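Home Opinion Local Food Letters Archive

February
By Henrike Petersen

Stop Charging Me for the Box

The lunch counter at Fustholm started adding a container fee this winter. It is 56 cents on every takeout order, listed on the receipt under the tax. I paid it without complaint for two weeks. Then I brought a container from home, and the clerk told me she wasn't allowed to fill it.

I think a town can have a fee or a ban on outside containers. It should not have both. A fee is meant to change what people do, and it can't do that when there is only one thing they are permitted to do. At that point it is a price increase with a green leaf printed next to it.
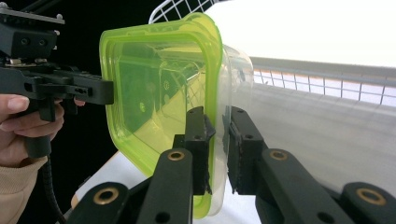

What the health code says

I called the county and spoke with Teodoro Aranda in the food safety office. He told me our county lets a restaurant fill a customer's clean container as long as the staff keep it away from the serving line. Most places put it on a tray and spoon the food in. The rule has been on the books for 6 years. He said he gets very few questions about it.

So the choice belongs to the business. Biltby, the soup place by the library, fills whatever you hand over. Lợi Hoàng has worked the counter there since it opened, and he says it adds a few seconds to an order. He asks people to take the lid off first. If the container looks dirty he hands it back, and people mostly take that well.

I know the argument on the other side. Busy kitchens want one size of box so every portion comes out the same. That is a fair point. A ladle or a scale will also do it, and both are cheap.

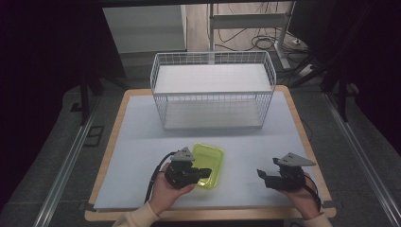
The deposit plan now before the town council is better, though I have doubts about it. You would pay 2 dollars for a sturdy box and get the money back at any shop that joins. Nga Giáp, who drafted it, wants the shops to share one dishwashing service. My worry is the returns. If I have to carry an empty box across town to get my 2 dollars, I will leave it in the car until spring.

Still, I would vote for it with one change. Any shop that charges a container fee should have to accept a clean container from home and drop the fee when it does. That could be written in a single sentence. The council takes up the plan at 7 p.m. in the library basement, and I'll be there with my soup.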